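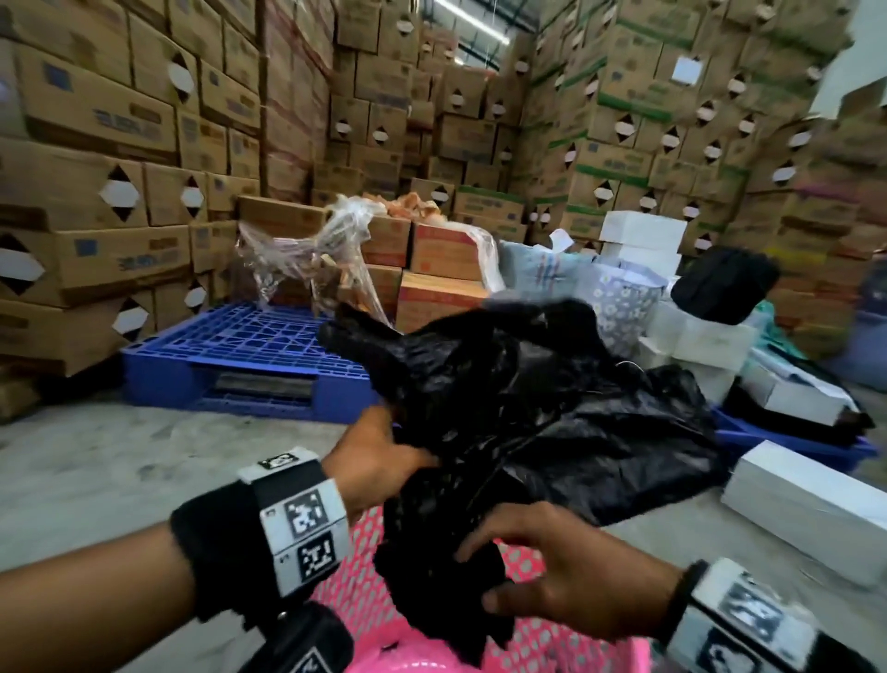
The bag that stopped the line

The warehouse supervisor at Grurex would like it known that the robot did not attack anybody. "It picked up a bin bag," she says. "Then it wouldn't put it down."

The machine, a sorting arm supplied by Mindow, had been running for 11 weeks by July without much to report. It lifted cartons, it lifted pouches, it lifted the odd thing it shouldn't have. Then it met a large black plastic bag, took hold of one fold, and stopped with the rest trailing into the conveyor rollers. The rollers were still turning. The arm, reading a load of almost nothing, decided its hand was empty and went back for another go.

"So now it had two handfuls," she says. "And the conveyor had the rest."

An operator reached in to help, as people do, and that is the part that went into the incident report. He got his sleeve out in time. The light curtain, which should have cut the power, had been set for something the size of a carton. Plastic film and a forearm were apparently of no interest to it.

Mindow's engineer came out, watched the footage twice and asked for a cup of tea. The grip sensor, he told her, had never been tested on anything that crumpled. "Everything in their lab is a box," she says. "I said, have you seen a warehouse?"

The curtain has been reset and the conveyor now stops whenever the arm does. Bags are still gathered up by hand, two hands per bag, and anyone who wants to change that has to fill in a form. She keeps 50 copies in her desk. So far she has given out one, to Mindow.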